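Conditions Without Dates: How One Town Handled a Lapsed Drainage Requirement
Student project report, Planning and Land Use Studio
Submitted 19 Sep 2026
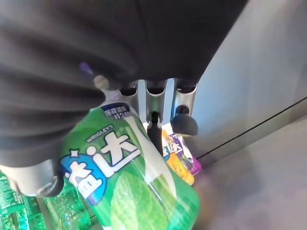
Milovan Vlachou, reading the first draft, objected that a planning condition with no deadline is still a condition, and that the report should not treat the Fedivley requirement as void simply on the ground that the town had not enforced it. The objection is accepted. The term "lapsed" is kept in the title in its everyday sense, and "unenforced" is used from this point on.

1. Background

Fedivley is a subdivision of 91 lots on the east side of Tovar. The town approved it in two phases. The first phase has 50 lots and is fully built. The second phase was approved with 12 conditions attached, most of them routine: street trees, sidewalk width, lighting, hours of construction.

Condition 5 required the developer, Plerkomo, to build a detention basin at the low corner of the site "to the satisfaction of the town engineer." It did not say when. Building permits for the second phase were issued without a check on the basin, and the land set aside for it is still rough grass.

The question for this project was narrow: at what point in the approval process could a date or trigger have been added, and who had the authority to add it?

2. Sources

Three kinds of record were used: the planning board minutes, the staff reports sent to the board before each hearing, and the permit log kept at the town office. The minutes are summaries and do not record every remark. The staff reports are complete except for one, from the February hearing, where the second attachment is missing from the public copy. A request for it was made and had not been answered when this report was finished.

Jaqueline Quintero read the minutes and Gumaro Ponce worked through the permit log. Drafting was shared. Dates were entered in Iter, the timeline tool used in the studio, and each entry was checked against the paper record by the person who had not typed it in.

3. Findings

3.1 The first draft of the condition had a trigger. In the earliest staff report, the basin was to be finished before the first occupancy permit in the second phase. This wording is absent from the version the board adopted. The minutes give no vote on the change and no motion to amend.

3.2 The change falls between two hearings. Plerkomo wrote to the town in that period asking for "flexibility in sequencing" - the letter is listed in the file index, and the phrase is quoted in the staff report that followed. The report neither supports nor opposes the request.

3.3 The permit log has no field for conditions. A clerk issuing a permit would have to open the approval file separately to find out whether anything was outstanding. The written procedure does not call for this step.

3.4 The town engineer's sign-off was never requested. No inspection form for the basin was found in the file.

4. Discussion

The board had the authority to restore the trigger at the final hearing. Staff could have raised the missing wording in their cover memo. The record does not show whether either noticed it, and the project does not claim that the wording was removed on purpose.

Enforcement is still possible under the adopted text, as Vlachou's comment points out. The difficulty is practical. With no date, the town would have to argue that a reasonable time has passed, and the developer could answer that the phase is not complete. A bond would have given the town a simpler remedy, but none was required for this condition. Bonds were required for the sidewalks and the street trees.

Yolotzin Bermúdez suggested comparing Fedivley with an older subdivision where a similar basin was built on schedule. This was started and dropped, as the older approval predates the current code and uses different permit categories.

5. Recommendations

a. Every condition that requires construction should name the permit it must precede.
b. Changes to draft conditions between hearings should be shown as marked text in the next staff report.
c. The permit log should carry a field for open conditions.
d. Where a trigger is removed at an applicant's request, the board should vote on that change separately.

6. Limits

The report covers one subdivision and one condition. No interviews were held with the developer. Drainage performance was not measured, and nothing in the report should be read as a statement about flood risk on any lot.

Guadalupe Escobedo reviewed the section numbering and citations. Copies of the timeline and the file index are held with the studio's project records.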